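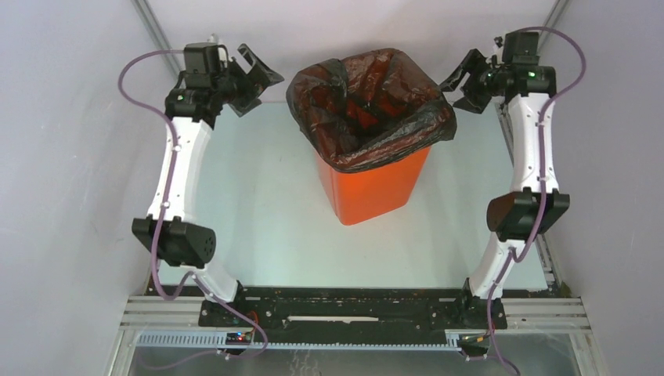 Jornada de puertas abiertas con los brazos de Odar: mi reseña

Llevaba meses queriendo ver de cerca el puesto de dos brazos de Odar y por fin pude acercarme a la jornada de puertas abiertas que montaron en su local de Abu Hammour. La entrada era libre, había café (bastante bueno, por cierto) y te dejaban preguntar todo lo que quisieras, así que salí con la libreta llena y un montón de ganas de contarlo.

La tarea estrella del día era la papelera: una papelera naranja con su bolsa oscura, de las de toda la vida, puesta entre los dos brazos. Parece una tontería, ¿verdad? Pues a mí me tuvo pegada al cristal un buen rato. Una bolsa de basura es fina, se arruga como quiere y nunca cae dos veces igual, y ahí es donde un robot sufre de verdad. En mi grupo hicieron 5 intentos. Cuatro salieron bien y en el otro la pinza izquierda se quedó enganchada en un pliegue y hubo que parar. A mí ese fallo me gustó casi más que los aciertos, porque lo repasaron delante de todos y sin prisas.

Lo que me ha gustado

El tamaño, para empezar. Los brazos, blancos y negros, van montados sobre una viga delante de la mesa y todo queda a mano – cables, placas, tornillería. Yo, que soy de destripar electrodomésticos, agradezco que no lo tapen todo con una carcasa bonita. Las pinzas llevan unos dedos negros anchos y angulosos que de entrada me parecieron toscos para una bolsa, pero se defienden mejor de lo que esperaba.

También me gustó el programa de control, que se llama Inari. Tiene una pantalla sencilla, con el historial de pruebas a la vista: llevaban 347 desde diciembre con esta misma tarea, y 163 eran ya con la última versión. ¡Y te enseñan las malas también!

Lo que no me ha gustado tanto

Es lento. Cronometré uno de los intentos y fueron 157 segundos, que para una papelera se hacen largos (yo en casa lo hago con una mano y el móvil en la otra). Los cables morados van por fuera y forman unas curvas enormes al lado de los brazos; me puso un poco nerviosa verlos moverse, aunque en mi turno no se engancharon con nada. Y la explicación inicial duró demasiado, con mucha diapositiva y poca demostración.

Comparado con el puesto que vi en Jestlow el año anterior, este me parece más tosco por fuera y bastante más interesante por dentro. En Jestlow todo era rápido y brillante, pero solo movían cajas rígidas.

¿Lo recomiendo? La visita, sí, sin dudarlo, sobre todo si vas con preguntas concretas. El equipo en sí lo veo para talleres y escuelas con paciencia. Le pongo cuatro estrellas y media, y la media que falta es por las diapositivas.

Reseña publicada el 31 de marzo de 2026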